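Notebook, paint and finishes bench
April 2021

Third go at the cabinet colour question. Rahel wants a decision so Fagerlund can order the doors, and I still don't think we have grounds for one. What we have is a strong opinion from the Tustik rep and a colour card.

Purple has been the favourite since December.

Purple panels, grey bar or pole:

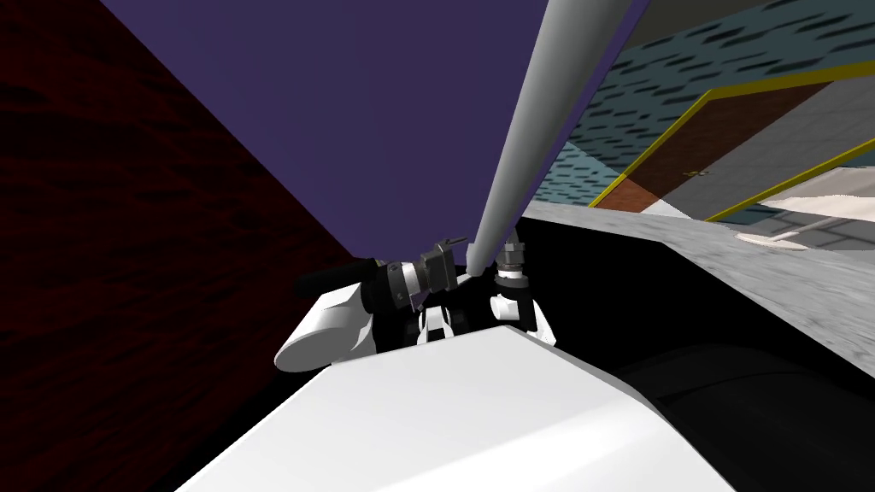
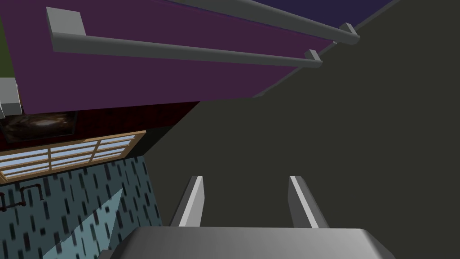 The claim I was asked to check is that the Buvow water-based satin covers as well as the old solvent one over a grey primer, in two coats. The tin says two coats. Tins always say two coats. I brushed out test boards on offcuts from the same sheet, grey primer on half, white on the other half, and left them overnight with the heater off.

Over white: fine in two, no complaint. Over grey: two coats still look dull near the edges, and I can see the primer line if I tip the board to the window. Ataahua looked at the same board and said she couldn't see it. She was standing under the strip light. I made her come to the window and she said "maybe". I am writing that down as a yes.

Rub test next. 200 strokes with a damp cloth, then the same again with a drop of washing-up liquid. Damp cloth did nothing. The soapy one went shiny in the middle of the board, and there was colour on the cloth. The rep's answer by phone was that the paint needs longer to cure before cleaning. How much longer? "A few weeks." People wipe their kitchen cupboards the day they go in, so I don't see how that helps us.

Two samples on the shelf, batches 820 and 833, supposed to be the same purple. I put them side by side and 833 is redder. Rahel thinks it's the brush, so I did both again with a foam roller. Still redder. It may settle as it dries down but I wouldn't put one batch on the doors and the other on the end panels.

Things I don't trust in my own test:
- heater off, so the drying was slow, probably slower than in a normal house
- I only had one board over grey left by the end, the other got knocked on the floor wet side down (my fault)
- same cloth for both soap runs, rinsed but still

Zudlow sent their data sheet as well. It gives a rub figure for their hard satin but not what they rubbed it with or how hard they pressed, so the number is no use to me. Asked them. No reply yet. Their sample does feel harder to the fingernail - which isn't a test, I know.

Cost came up again at lunch. The Buvow is cheaper per tin, but if it wants a third coat over grey then it isn't cheaper per door, and the extra drying day has to be paid for too. Nobody has put that in the sheet. I'll do it if I'm given the labour rate.

To do:
Repeat soap rub on the 820 board after two full weeks, fresh cloth.
New boards over grey, heater on.
Ask Tustik for both batches again, sealed tins this time - these had been opened.
Tell Fagerlund to hold the doors. Rahel to ring them, they don't listen to me.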